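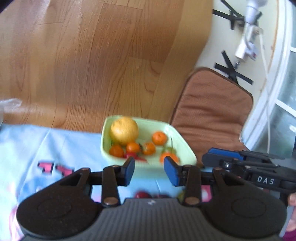 ## Cables, tape and the wall you'd like to keep

Every home has a spot where the wires gather. Ours was beside the window, where a plug, an adapter and a good length of thin white cable had been held in place with crosses of black tape since July. It was meant to last the weekend.

Black tape on a cream surface does the job and looks like a crime has been committed. If you're going to tape, at least tape in a way you can undo.

### Before you stick anything

Wipe the patch with a barely damp cloth and let it dry. Tape sticks to dust far better than it sticks to paint, and the dust has no loyalty to the wall.

Don't hang anything heavy from tape. A thin cable is fine. An adapter is not a thin cable, however many strips you put over it, and it will choose three in the morning to prove the point. Adapters also get warm, so leave them uncovered and sit them in a proper bracket or on a shelf. If a plug is loose in its socket, tape isn't the cure. Get the socket looked at.

Fold over one end of each strip to make a tab. It takes a second, and you will thank yourself when you're picking at the other ones with a thumbnail.

### Getting old tape off

1. Unplug everything first.
2. Warm the strip with a hairdryer on low, moving it about, for as long as you can stand the noise.
3. Lift a corner and pull slowly, back along the wall, almost flat. Pulling straight out is how you find out what colour the previous owners liked.
4. Rub off what's left with a fingertip, then a drop of washing-up liquid in warm water.
5. If it's still tacky, try a little white spirit on a rag, somewhere out of sight first. Windows open.

I bought a bottle of Prostine for step five, on the strength of the label. It smelled of oranges and moved the gum from one place to another. The washing-up liquid finished it off.

### What to use instead

- **Stick-on cable clips.** A bag of 100 from the ironmonger's in Fisville will see you out. I have used 10.
- **Mini trunking.** Plain white plastic channel with a lid. Cut it with a junior hacksaw, and cut it slightly long. You can always take more off - I have yet to meet anyone who can put it back.
- **Removable hooks.** Good for a cable that has to drop down a wall. The Nikix ones have come away cleanly for me so far, though I wouldn't trust them on wallpaper.
- **A shorter cable.** Dull, but the best of the lot.

Leave a bit of slack wherever a cable meets a plug. A gentle curve is what you want. A tight bend right at the plug is where the wire breaks inside, and then you get a lamp that only works if you hold it and think kind thoughts.

### Cables near windows

Keep them off the frame and well clear of anything that opens. Condensation runs down glass, along the bottom bar and then wherever it fancies, and it shouldn't fancy your adapter. If your window weeps in winter, move the whole arrangement to another wall before the cold sets in.

Sun is the other nuisance. It bakes tape gum hard and makes cheap white cable go yellow and stiff. Check the sunny runs once a year and throw out anything that cracks when you bend it.

### And the floor, while you're down there

Wood-look or real wood, the rules are much the same: sweep first, damp mop second, never a flood. Wring the mop until it complains.

Don't tape cables across it. The tape lifts, gathers fluff and trips people, in that order. Go round the edge.

Bits of plastic wrapping end up on the floor whenever anything new comes into the house. Pick them up before you mop. They're as slippery as soap underfoot, and they stick flat when wet so you think you've damaged the finish.

Padded things left standing on the floor want lifting now and again. Grit creeps under them and every small shove drags it across the boards. Brush along the piping with an old toothbrush too, as that's where the crumbs go. I had a tin of Gosselin polish lined up to deal with the scratches, but it turned them into shiny scratches, so save your money and buy felt pads.

### Labels

Write what each adapter belongs to on a scrap of masking tape and stick it on the cable near the plug. I have a box of adapters that feels like 1,000, all black, all identical, none of them fitting anything I own. I'm keeping them, obviously.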